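Water Use in the Student Homes of Florkstead
Project report, 8/19/18

2. Method
We asked 24 households in Florkstead to write down their water meter every evening in July. Seven of them stopped early, so their numbers are not used in the tables.
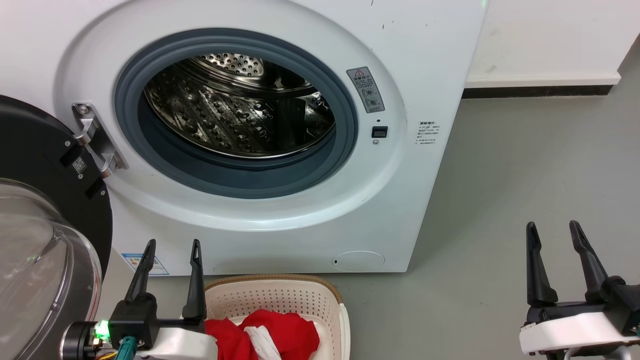

The form had 11 questions. Question 4 was not clear – some people answered for the week and others for the month. We corrected this later by phone. The homes in Cedness will be studied in the second part.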